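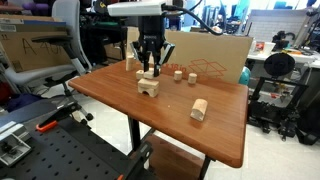
OK so, slide one, and I'll leave it up for a while. I'm going to talk about how I got a gripper to pick up toy blocks in a shared workshop, and how long the boring parts took. The arm is called Galen. Say hi to Galen. The thing I want you looking at first is the block with the arch cut out of it, the one with a flat block lying on top, because that little stack ate most of my July. A flat block you grab by its sides and you're done. With the arch you have to decide where the fingers go, and if you go low you're closing on two skinny legs with a hole between them.

(Pause, drink water, let people find the arch.)

Bit of background. We work out of a room at Besetti, and I share bench time with Orysia Hnatiuk and Jong-dae Koo, who both build much more sensible things than I do. I wanted a machine that could tidy a tabletop. That was the whole plan! I wrote it on a sticky note and everything.

Control software is called Ham. I named it at lunch, please don't ask. Ham does three jobs: it works out where a block is, it picks an angle for the fingers, and it decides when to stop squeezing. The third one is where I lost my mind. My first version closed until the motor complained, and small blocks would squirt out sideways and skitter off across the tile. I spent a lot of that week on my knees with a flashlight.

Next bit — cardboard. Point at the sheet along the back of the table. Best upgrade in the project and I paid zero dollars for it. Flattened box, stood up on its edge, red printing still on it. Plain brown background behind the blocks, so the vision code quit getting excited about chair legs and cables. It did go through a phase of thinking the red box drawing was something it could pick up. I masked that region out and moved on with my life.

Numbers slide. I logged 276 grasp attempts with the first finger pads, and 148 of them ended with a block in the air. Not great! Then Arif Tjoa told me to quit fiddling with the code and go change the pads. He was right and I've told him so, once. I cut new ones from a softer rubber and ran 50 more tries on cylinders only, which are my least favorite shape. Upright they're easy. Lying down they roll the second a finger brushes them, and then Ham is reaching for where the block used to be.

If there's time, tell the cable story. Short version: cable too short, arm swings left, connector pops out, I blame the software for two evenings. Leave slack. Leave more than that.

Things I'd do again: plain wooden blocks, a table with rounded corners (my hip thanks me), a written log. Things I wouldn't: glossy tabletop. The shine gave me phantom edges until I moved a lamp.

Where it's going — Gyu-bin Yook wants to try it with Conby, his planner, so it can stack as well as pick. I've set the next log up for 3000 attempts and I'm letting it run in chunks while I solder. Questions, then demo if Galen's in the mood.

Home | Talks | Build Log | Parts | Contact

Comments

Dae-han Ki: I was in the back row and couldn't hear the answer about pad thickness. Could you post it? My fingers are narrow too and everything I glue on peels at the tip.

Orysia Hnatiuk: Wrap the rubber around the end and glue it on the outside face. Mine have stayed put since I did that.

Arif Tjoa: Twice. You've told me twice.

Jong-dae Koo: Did the new lamp position fix the phantom edges in the evening too, or only when the windows are bright? I get them worse after dark.

Last updated: 19 Nov 2020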